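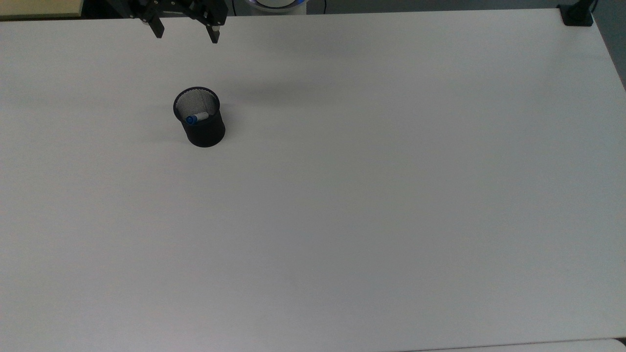 Burkinstead sale to offer 62 lots of hand-drawn animation art

FOR IMMEDIATE RELEASE
2023-11-22

Burkinstead Auctions will sell the Ots collection of animation drawings and backgrounds next month. 62 lots, no reserve on most of them. Online and phone bids taken, room bids too.

Top of the sale: a painted forest background from the short "The Foron Bear," estimate $1,000. Pencil layouts from the same film start at $100. Storyboard pages, sold in pairs, $200 a pair.

The drawings come from the family of Priit Lukoševičius, who inked at the Cillden studio for most of his working life and took home what was going in the trash. Most sheets still have the peg holes and his pencil notes in the margin. Some foxing, a few tape stains, all noted in the catalog.

"We had the bear on the kitchen wall growing up," said his niece, Gintarė Mägi. "I'm keeping one. The rest should go to people who'll hang them up."

Sale head Tomos Morris said early intrest has come mostly from private buyers. "Backgrounds from this studio hardly ever come up. I've handled one before this."

Viewing by appointment, weekdays only. Condition reports on request. Catalog is online now, printed copies to folow.

Buyer's premium applies, see terms.

Press contact: Sudheer Sundaram, Burkinstead Auctions press desk. High-res scans of selected lots availible to media, please credit the Ots collection.

ENDS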